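Club robotique — guide de mise en route du banc Sela (deux bras)
Partie 3 : montage, câblage, premier démarrage

Version de novembre. Remplace la feuille scotchée dans l'armoire, qui est fausse pour le câblage. Corrections : voir Tegan Lowther ou laisser un mot dans le cahier.

À lire avant de toucher quoi que ce soit. Deux personnes par banc, une au clavier, une à la coupure. Toujours.

3.1 Avant de commencer

Il vous faut :
— le banc Sela complet (embase, bras gauche, bras droit)
— les deux alims, étiquetées G et D
— le contrôleur Perko et son câble USB
— la pochette de câbles servo
— un tournevis cruciforme petit modèle, un marqueur, du ruban
— l'ordi du club, session « banc », logiciel Promov déja installé

Cheveux attachés, pas de manches larges, pas de bracelets. Téléphones hors de la table.

ATTENTION — Ne branchez aucune alim avant l'étape 12. Un servo sous tension pendant le câblage, c'est un servo grillé. On en a perdu deux comme ça l'an dernier, même banc, même erreur.

3.2 Montage mécanique

1. Poser l'embase à plat, bord long parallèle au bord de la table. Laisser la place d'une main devant.

2. Serrer l'embase à la table avec les pinces. Secouer. Si ça bouge, resserrer.

3. Monter le bras gauche. Quatre vis, en croix, sans forcer. Finir au quart de tour.

4. Pareil à droite. Ne pas croiser les bras : le G et le D sont marqués sous la platine.

5. Bouger chaque articulation à la main, hors tension, lentement. Ça doit tourner sans point dur. Si ça accroche au coude, desserrer un peu les plaques latérales et recommencer.

Note : les pinces ne se démontent pas en séance. Jeu dans les mors = on note dans le cahier et on prévient Signe Dahlgren.

3.3 Câblage

6. Sortir tous les câbles de la pochette, les étaler au milieu, entre les deux bras. Démêler AVANT de brancher quoi que ce soit. Cinq minutes, pas plus, sinon on demande de l'aide.

7. Trier : servo d'un côté, alim de l'autre. Vérifier les fiches une par une. Broche tordue ou gaine pincée, poubelle, on en prend un neuf.

8. Partir de la base et remonter. Épaule, coude, poignet, pince. Un câble entre chaque servo et le suivant, jamais deux servos sur la même prise.

9. Laisser une boucle au poignet et une autre au coude. Pas tendu ! Test : plier le bras à fond à la main, puis l'ouvrir à fond. Le câble ne doit ni tirer ni passer entre les mors.

10. Fixer au ruban le long du segment. Pas de colliers plastique tant que Tegan n'a pas validé, on passe notre temps à les recouper.

11. Chercher les fiches orphelines. Toute fiche qui pend est soit branchée, soit rangée dans la pochette. Rien ne traîne entre les pinces au moment de mettre sous tension.
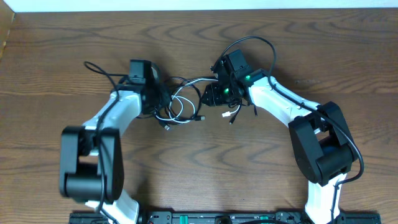
12. Brancher les alims, G d'abord, D ensuite. Interrupteur sur 0 pendant le branchement. La personne à la coupure garde la main dessus à partir de maintenant.

13. Interrupteur sur 1, un bras à la fois. Regarder les LED des servos. Un servo éteint = stop, on coupe, on reprend le câble juste avant lui dans la chaîne. Neuf fois sur dix c'est une fiche mal enfoncée.

ATTENTION — Odeur de chaud, grésillement, bras qui tremble : coupure immédiate. On ne cherche pas à comprendre sous tension.

3.4 Premier démarrage logiciel

14. Brancher l'USB du contrôleur Perko. Prise arrière de l'ordi, pas le hub.

15. Ouvrir Promov, menu Banc, puis Connecter. Choisir le profil Sela 2. L'autre profil est celui de l'ancien banc, sens des servos inversé, donc non.

16. Lancer Recherche. Chaque servo doit apparaitre avec son numéro. S'il en manque un, retour à l'étape 13.

17. Mettre les bras en position repos à la main : coudes vers l'extérieur, pinces face à face mais sans contact. Cliquer Enregistrer le zéro.

18. Regarder la colonne Position. Au repos, le servo de coude doit afficher une valeur proche de 2000. S'il affiche 1511, le palonnier est décalé d'un cran — démonter le coude, tourner, remonter, refaire l'étape 17.

19. Vitesse au minimum. Bouger un seul servo, petit déplacement, aller-retour. Puis le suivant. Ne jamais lancer les deux bras ensemble au premier essai, les pinces peuvent se toucher.

20. Tout passe ? Sauvegarder sous le nom de l'équipe + « zero ». Ne pas écraser le fichier des autres.

3.5 Si ça ne marche pas

Aucun servo trouvé : alim sur 0, ou USB dans le hub. Vérifier les deux avant d'appeler.

Erreur 206 dans Promov : deux servos avec le même numéro. Arrive après un remplacement. Débrancher le neuf, le renuméroter seul, rebrancher.

Le bras tombe à la mise sous tension : couple désactivé, cocher Maintien. Tenir le bras avec la main pendant qu'on coche.

La pince ferme au lieu d'ouvrir : mauvais profil, voir étape 15.

Le câble se prend dans le coude : boucle trop longue ou mal scotchée. Couper, refaire 9 et 10.

3.6 Fin de séance

Bras au repos, Promov fermé, interrupteurs sur 0, alims débranchées. Dans cet ordre.

Câbles non utilisés dans la pochette, enroulés. Pas en boule.

Cahier : nom de l'équipe, ce qui est fait, ce qui coince, pièces à remplacer. Pour la coupe Rustad chaque équipe doit pouvoir montrer ses pages, donc on écrit lisiblement et on écrit à chaque fois.

Suite en partie 4 : prise d'un cube et passage d'une pince à l'autre. Ne pas commencer la 4 sans fichier zéro validé par Tegan ou Signe.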